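4장. 판화 액자의 개봉과 게시

이 장은 레드우드(Redwood) 신화 판화 대여 컬렉션을 인수한 기관이 액자를 개봉하고, 올릭(Olik) 벽면 레일에 게시하고, 조명을 맞추는 절차를 다룹니다. 대여 신청과 보험 서류는 2장, 반납은 6장을 참조하십시오. 레일 자체의 벽면 시공은 시공업체용 별책에 따릅니다.

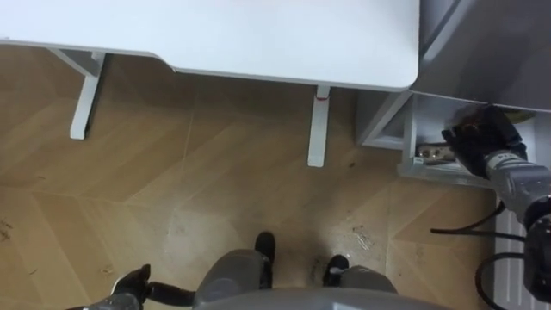 길현주
레드우드 대여 컬렉션 기술문서 담당
최종 개정: 1월 13일 일요일

4.1 적용 범위

본 절차는 유리 또는 아크릴을 끼운 목재 액자에 적용합니다. 액자 없이 보관함째 대여되는 낱장 판화, 화첩, 동판 원판에는 적용하지 않습니다. 낱장 자료는 게시가 허용되지 않으며 열람 용도로만 사용할 수 있습니다.

컬렉션은 고대 신화를 주제로 한 복제 판화로 구성되며, 「변신 이야기」 연작과 「님프와 강의 신」 연작은 각각 정해진 게시 순서가 있습니다. 순서는 액자 뒷면의 일련표에 적혀 있습니다. 연작의 일부만 게시하는 경우에도 남은 작품의 순서는 유지해 주십시오.

4.2 준비물

올릭 벽면 레일(시공 완료 상태)
하이두(Hajdu) 잠금 고리, 액자마다 한 쌍
트롤라르(Trollar) 운반대
면장갑 또는 니트릴 장갑
수평계, 줄자, 연필
상태 점검표(대여 상자 뚜껑 안쪽에 동봉)

참고: 11월 이전에 출고된 하이두 고리는 잠금 나사가 고리 뒤쪽에 있습니다. 신형과 구형을 한 액자에 섞어 쓰지 마십시오.

4.3 개봉

1. 대여 상자를 게시할 공간으로 옮기고, 봉인을 뜯지 않은 상태로 하룻밤 둡니다. 온도 차가 큰 계절에는 유리 안쪽에 습기가 맺힐 수 있습니다.

2. 봉인 번호를 인수증과 대조합니다. 번호가 다르거나 봉인이 훼손되어 있으면 개봉을 중단하고 대여 창구에 알리십시오.

3. 장갑을 착용하고 상자를 눕혀 뚜껑을 엽니다. 커터 칼은 사용하지 마십시오.

4. 완충재를 위에서부터 한 겹씩 걷어 냅니다. 완충재는 반납할 때 다시 쓰므로 꺼낸 순서대로 포개어 보관합니다.

5. 액자의 양쪽 세로변을 잡고 들어 올려 깨끗한 천을 깐 작업대 위에 유리면이 위로 오도록 놓습니다. 가로변만 잡고 들면 모서리 이음새가 벌어질 우려가 있습니다.

6. 상태 점검표를 작성합니다. 유리의 흠집, 대지의 변색, 종이의 물결 현상, 액자 모서리의 벌어짐을 항목별로 기록하고 해당 부분을 촬영해 둡니다.

주의: 유리가 깨진 액자는 세우지 마십시오. 파편이 화면 위에 있을 때 액자를 기울이면 인쇄면이 긁힙니다. 눕힌 상태 그대로 천을 덮고 연락을 기다리십시오.
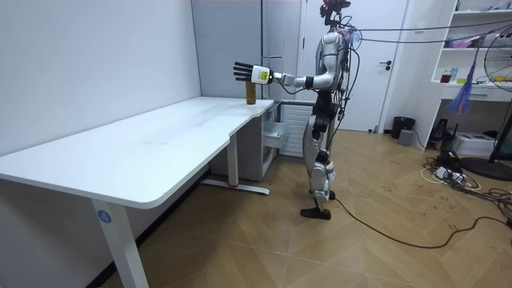 긴 흰색 책상 끝 위로 오른팔을 뻗은 휴머노이드 로봇.

4.4 고리 체결

1. 액자를 뒤집어 뒷면의 금속판 두 곳을 확인합니다. 금속판이 흔들리면 나사를 손으로 조입니다. 전동 공구는 금합니다.

2. 하이두 고리를 금속판 홈에 끼우고, 딸깍 소리가 날 때까지 아래로 누릅니다.

3. 고리의 높이를 맞춥니다. 좌우 높이 차는 2 mm를 넘지 않아야 합니다.

4. 잠금 나사를 시계 방향으로 돌려 고정합니다. 나사가 멈춘 뒤에는 더 조이지 않습니다.

5. 액자를 조금 들어 고리가 빠지지 않는지 확인합니다.

참고: 「님프와 강의 신」 연작의 가로형 액자는 금속판 간격이 252 mm로, 세로형보다 넓습니다. 레일에 걸쇠를 배치할 때 두 규격을 혼동하지 않도록 일련표 아래의 색 띠를 먼저 확인하십시오. 가로형은 푸른색, 세로형은 회색입니다.

4.5 운반과 게시

1. 액자를 트롤라르 운반대에 세워 싣고 고정 띠를 채웁니다. 한 번에 한 점만 싣습니다.

2. 운반 경로의 문을 미리 열어 둡니다. 문턱이 있는 곳에서는 운반대를 뒤로 당겨 넘깁니다.

3. 게시 위치 앞에서 바퀴를 잠급니다.

4. 두 사람이 액자의 좌우에 서서 동시에 들어 올립니다. 작은 액자라도 혼자 걸지 마십시오.

5. 왼쪽 고리를 먼저 걸쇠에 걸고, 이어서 오른쪽 고리를 겁니다. 두 고리가 모두 걸린 것을 소리 내어 확인한 뒤 손을 뗍니다.

6. 수평계를 액자 윗변에 대고 기울기를 조정합니다. 조정은 걸쇠의 조절 나사로만 하며, 액자를 밀거나 당겨 맞추지 않습니다.

7. 레일 양 끝의 멈춤쇠를 닫습니다.

작품 중심의 높이는 주된 관람객에 맞추어 각 기관이 정합니다. 학교에서는 성인 기준보다 낮게 거는 것을 권장합니다. 다만 한 연작 안에서는 높이를 통일하고, 가로형과 세로형이 섞인 경우에는 윗변이 아니라 중심선을 기준으로 삼으십시오.

경고: 비상구, 소화전, 냉난방 송풍구의 정면이나 바로 위에는 게시할 수 없습니다. 외벽 안쪽 면에 게시해야 하는 경우에는 액자 뒷면 네 모서리에 간격 패드를 붙이십시오.

4.6 조명

1. 직사광선이 드는 창에는 차광막을 내립니다. 차광막이 없는 창과 마주 보는 벽은 게시 장소에서 제외합니다.

2. 조명 기구의 색온도를 4000 K로 맞춥니다. 조절이 되지 않는 기구는 이 값에 해당하는 전구로 교체합니다.

3. 조명 머리를 액자 위쪽에서 비스듬히 향하게 합니다. 유리에 전구가 비쳐 보이면 각도를 더 세웁니다.

4. 관람 위치에 서서 화면의 어두운 부분을 확인합니다. 에칭과 메조틴트 계열의 복제본은 숲이나 물그림자 부분이 뭉쳐 보이기 쉬우므로, 밝기를 올리기 전에 각도부터 조정하십시오.

5. 관람 시간이 끝나면 조명을 끕니다.

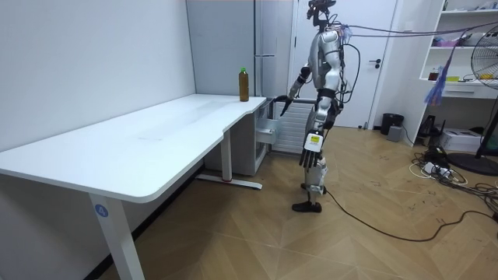 긴 흰색 책상 옆의 로봇. 한쪽 손이 플라스틱 병 가까이에 있다.

4.7 설명판 부착

설명판은 액자 오른쪽 아래에 붙입니다. 액자에 직접 붙이는 것은 허용되지 않습니다. 동봉된 설명판에는 제목, 기법, 전거가 된 신화의 출처가 기재되어 있으며, 기관에서 별도의 설명판을 제작할 때에도 이 세 항목은 생략할 수 없습니다.

인명과 신명의 표기는 동봉된 표기표를 따릅니다. 그리스어 이름과 라틴어 이름이 모두 통용되는 경우에는 해당 판화가 따른 문헌의 표기를 앞에 두고 다른 하나를 괄호 안에 적습니다. 예를 들어 로마 시인의 서술을 따른 장면에서는 ‘유노(헤라)’로 적습니다.

4.8 게시 후 점검

게시 다음 날 모든 고리와 멈춤쇠를 다시 확인하고, 이후 매주 한 번 같은 점검을 되풀이합니다. 점검 결과는 상태 점검표 뒷면에 기록합니다.

유리의 먼지는 마른 극세사 천으로 닦습니다. 세정액을 써야 할 때는 천에 묻혀 사용하고 액자에 직접 분사하지 마십시오. 아크릴을 끼운 액자에는 알코올이 든 제품을 사용할 수 없습니다. 유리와 아크릴의 구분은 일련표의 마지막 글자로 확인합니다(G는 유리, A는 아크릴).

다음의 경우에는 액자를 내려 눕혀 두고 대여 창구에 연락하십시오.

대지 안쪽에 벌레나 곰팡이로 의심되는 얼룩이 보일 때
종이가 유리에 닿아 있을 때
고리의 잠금 나사가 점검 때마다 풀려 있을 때
누수나 침수가 발생했을 때

기관이 임의로 액자 뒷면을 열거나 종이를 손질한 경우, 복원 비용은 대여 기관이 부담합니다. 게시 위치의 변경은 별도 승인 없이 가능하나, 건물 밖으로 옮기는 경우에는 2장의 이동 신청서를 먼저 제출해야 합니다.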